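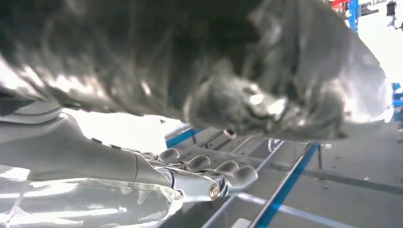 By the Household Advice Editor, Resholm Home Guidance Service
Published April 24, 2026

Creases in stored fabrics: prevention and care

Dark fabrics show creasing more readily than pale ones, particularly where strong light falls across the folds. Householders who are putting away winter covers, curtains and linings before May are advised to read the following guidance, which replaces our earlier leaflet on airing cupboards.

Before storage

All items should be washed or brushed and left until fully dry. A fabric that feels cool to the back of the hand usually still holds moisture and should be hung for a further day. Starch should be left out of the final wash, as it sets fold lines and attracts silverfish.

Large pieces are best rolled around a cardboard tube covered with clean cotton. Where rolling is not practical, fold the item loosely and place acid-free tissue inside each fold. Refold along different lines every 2 months.

Removing creases

Check the care label first. Cotton and linen may be ironed while slightly damp, on the reverse side, with a pressing cloth between the iron and any dark material – direct heat leaves a shine which cannot easily be removed. Synthetic fabrics require a cool iron. Velvet should be steamed from the back and never pressed.

Heavy curtains may be hung in place and steamed from the top downwards. Allow them to settle overnight before judging the result.

Covers and wrapping

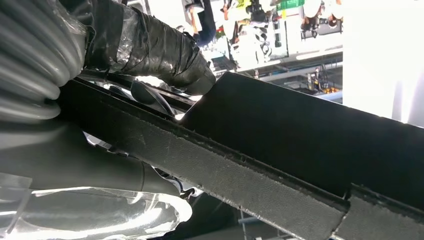
Clear plastic wrap creases easily and catches the light.

Plastic film keeps dust from hard surfaces for short periods, for instance during decorating. It should not be used for textiles kept longer than a few weeks, as trapped moisture encourages mildew. A washed cotton sheet or pillowcase is a suitable cover and costs nothing.

Lavender bags and cedar blocks may be placed nearby, but should not touch the cloth. Cedar loses its scent over time and may be refreshed with fine sandpaper.

Printed copies of this page are available from the Resholm and Trullow advice desks.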